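Garetano Household Skills Course
Handout 11: Clearing Small Items to a Tray

11.1 Scope
This handout covers the clearing of small loose items from a flat surface inside a tiled bay. Large items and wet cleaning are in the Uvness notes. Read the section on surfaces before the practical.

11.2 Background and contrast
An item is found by its contrast with what lies under it. A plain surface gives even contrast. A mottled or veined one does not: stains and markings compete with small items, and pale items are lost first. White tile with colored grout adds a regular grid, which helps in judging position along the wall but does little for the floor.

Inspect from a low angle first, then from overhead. At a low angle, relief in the surface becomes easier to see and thin items stand out from it. Pay attention to the seam where floor meets wall. Flat discs and lids can end up leaning there, and a small dark item in front of one is easily taken for part of it.
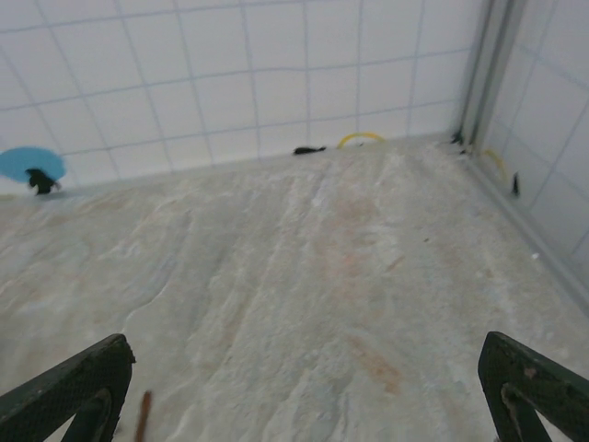 Should a stain be treated before the loose items are picked up?

Clear the items first. Cleaner spreads under anything left on the surface, and small pieces get pushed into the seam.

11.3 Placing the tray
Use a shallow tray with a raised rim and rounded corners. Set it flat, away from the walls, with free space on both sides. Start with it empty – items already in the tray make the final check unreliable.

Order of clearing:
1. Items that roll, including rings and round dishes.
2. Clear or translucent items.
3. Upright items.
4. Long items, laid diagonally if they do not fit straight.
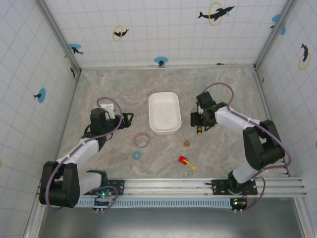
Fig. 2. Empty white tray, with small items still on the floor.

11.4 Practical
Clear one bay using the order above. Record any item missed on the first pass and the background it was lying on. The Vanhove record sheet has room for up to 3 passes.

Comments

The numbering jumps from the Grivberg handout straight to this one. Is there a section on drawers?

I would put translucent items first. They are the ones I miss on veined stone.

Record sheet link is dead as of October.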